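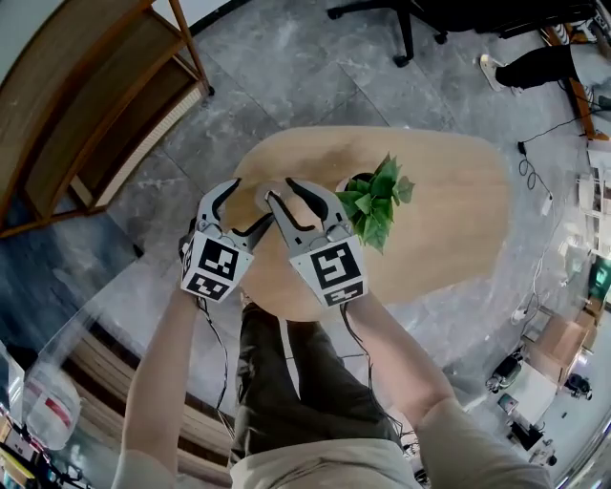

Gordon Boychuk wrote that I had the coolant post wrong: the reading on the refractometer is not the concentration, and if I was topping up the Plundach by the raw number, I had been running it rich for most of a year. He is right, and the correction needs more space than a line added to the old post.

A refractometer measures how much a liquid bends light. The scale inside is marked in Brix, a sugar scale. Sugar water of a given strength bends light by a given amount, and the marks were set from that. Coolant concentrate is not sugar, so the same strength of mix lands on a different mark. Every concentrate has its own factor, and the reading is multiplied by it to get percent concentration. For a heavy soluble oil the factor is close to one, and the raw number is near enough. For the semi-synthetic I buy from Hatico the factor is 2. It is printed on the drum label, under the mixing chart, on the side I had turned to the wall.

So for the whole winter I was aiming for a Brix number that I believed was a percentage. The true concentration was double what I wrote in the log. The symptoms were all there and I had put them down to other things. The ways had a sticky film that took a solvent wipe to shift. There was foam at the return whenever the pump ran for a long stretch. Parts came out of the tray with a tacky feel and held on to fine chips, and I was going through concentrate faster than I could explain. My hands were dry too, but I had blamed that on December.

Darlene Thibodeau, in the comments on the same post, asked whether a rich mix does any harm beyond the cost, as she has always mixed heavy on stainless and gets better thread finish that way. A somewhat richer mix does help on taps and form tools. The limit is that water does the cooling and the concentrate does the lubricating, so each step richer gives up some cooling. On light cuts in 303 it makes no difference I can measure. On a long roughing pass in bar stock it does. I had size drift on a run of spacers in that period, small at first and growing through the morning, and I chased it through the tailstock and the tool holder. I can't prove the coolant caused it. The drift is less now, but I also changed the insert grade in the same week, so that is poor evidence.

The procedure I use now:

Zero the refractometer with the same water that goes in the sump. I used to zero it with distilled. The tap water here in Joseph carries enough dissolved mineral to affect the coolant in other ways, but its effect on the reading is small. The point is to take it out of the question.

Take the sample from the nozzle after the pump has run for a few minutes. Do not dip it off the top of the tank. The top is where the tramp oil sits, and way oil on the prism gives a blurred line that can be read almost anywhere.

If the line is blurred anyway, let the sample stand in a clear cup until the oil comes up, then draw from underneath with a dropper. A sample that stays blurred after standing overnight has oil emulsified in it, and the reading should not be trusted. At that point a titration kit is the better tool. It measures the alkaline part of the concentrate and doesn't care about stray oil, though it has its own errors in an old sump.

Multiply by the factor. Write down both the raw number and the result. My old log has one column and it took me an evening to decide which entries meant what.

Top up with weak mix, never with plain water and never with straight concentrate. Water evaporates and leaves the concentrate behind, so a sump drifts rich on its own if parts are not carrying much away. Carry-off works the other way. In my shop evaporation wins in heated months and the two come out nearly even the rest of the year. When mixing, concentrate goes into the water. Water into concentrate can form an inverted emulsion, a sort of thin mayonnaise that will not break up afterward.

Getting the Plundach back to the right strength was slow. The sump holds more than 40 gallons and there was no room in it to dilute, so I pumped part of it out into a clean drum, made up the difference with a very weak mix, and used the rich coolant as make-up stock for the saw and the mill. The foam was gone by the next day. The film on the ways took longer, and I still find it under the chip guard when I have that off.

Several people asked about the belt skimmer in the older photos. It is a Drokari, the small one, and it runs on a timer while the machine is idle. Oil separates best in still coolant, so running it with the pump on mostly pulls coolant into the waste can. The belt wiper wears along its edge and has to be turned over. I have replaced the wiper once and the belt not at all. I would buy it again, but I would mount it at the far end from the return — mine is too close, and the turbulence pushes the oil away from the belt.

I have corrected the numbers in the original post and left the old ones struck through, so the comments under it still make sense. The mixing table for the saw was wrong in the same way and is fixed too. The one for the grinder uses a different concentrate, and I have yet to find the data sheet for it. If anyone has a factor for an older straight synthetic in an unmarked blue pail, I would need the product name first, and I don't have that either.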